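Search this site Search
Perkell sort line – walkaround checklist, station 5
Filled in by Csenge Vincze, November, start of early shift

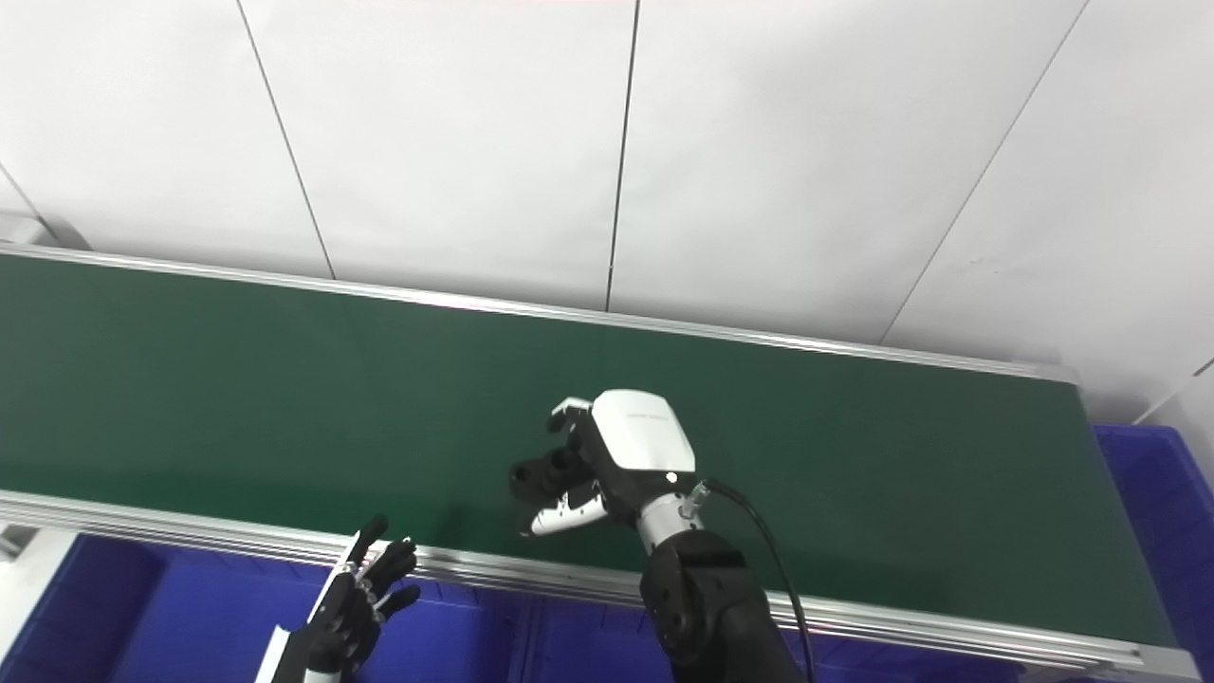
Two operators moved from hand sorting to line watch when the robot started, so the list now has items for them too.

1. Belt rails and guards – OK. Wipe down at shift change.
2. Hand and wrist cables – OK. Check again at 8, before the first Valitz totes.
3. Bins – OK. Swap only with the line stopped. People still reach in out of habit.
4. Emergency stop, both sides – OK, tested.
5. Floor marking – NOT OK. Tape worn at the operator side. Work order 419 open.
6. Operator sign-off – PARTLY. Peng has done the restart training, the second operator has not. No solo restarts until done.
7. Job rotation – comment. Watching the line is harder on attention than sorting was. Both asked for shorter turns. Passed on to the Grerine office, no answer yet.

Next check: same time next month, items 5 and 6 first.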